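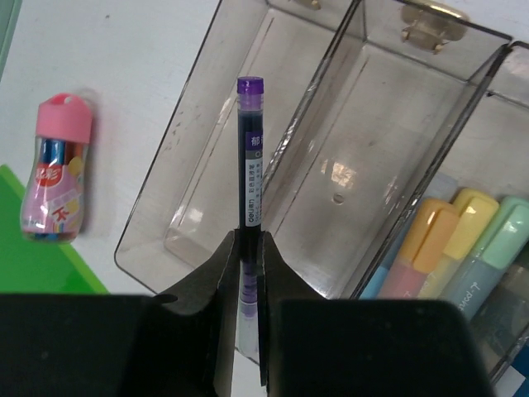 *Fig. 1. Liquid-ink pen (deli) over the clear divided organizer, with stationery in the right compartment.*

## Handout 2: Pens, trays and the top of your desk

Hello again, everyone, and thanks for such a good turnout for the first session of the Gritow home-organising course. Several of you asked if we could begin with something small, so we're leaving the garage shelves for March and spending the whole session on desk things.

### Getting to know your pens

Most of us own far more pens than we write with. Brynhildur Arnardóttir emptied her hall drawer as homework and came back with 214, bless her, and she was quite cheerful about it! Please try every pen you own on scrap paper before you put it anywhere. Sort by kind of ink first and colour second:

- **Liquid ink.** The ink sits in the barrel, and in a clear casing like the one in Fig. 1 you get a good look at it. Store these flat, or with the tip up if the maker says so, and always capped.
- **Ballpoint.** Very forgiving. A cup is fine.
- **Gel.** Treat much like liquid ink, and keep it off a sunny windowsill.
- **Markers and highlighters.** Flat, with the caps pushed on until they click.

A coloured end piece (purple in Fig. 1) is a lovely help when you're hunting through a full tray, so lay your pens with the coloured ends all pointing the same way. Leave the labels on too. You'll want the name when it's time to buy another, even if the label is in Chinese and you have to match it up by eye at the shop.

### Choosing a tray

I'm fond of clear plastic, even the grey-tinted sort, for the plain reason that you can see the bottom and so you notice the crumbs. Rounded corners wipe out nicely with a damp cloth. Measure the inside of your drawer (the inside, please, I've made that mistake twice) and write it down before you go shopping. A drawer 300 mm wide won't take a 300 mm tray without a fight.

Fill one compartment and stop there for a week. In Fig. 1 only the right-hand compartment has stationery in it, and the left and middle ones are empty. I'd love your tray to look like that for a while, as the free space soon shows you what you keep reaching for.

### For next time

1. Test your pens and bring the dead ones along. Apolinar Barajas has a box for them.
2. Bring your drawer measurements, in millimetres.
3. Read the Salinas notes on paper clips and other tiny things, up to the heading "Lids".

Tea is on from half past six, and Leopoldo Xolalpa is bringing the date loaf again.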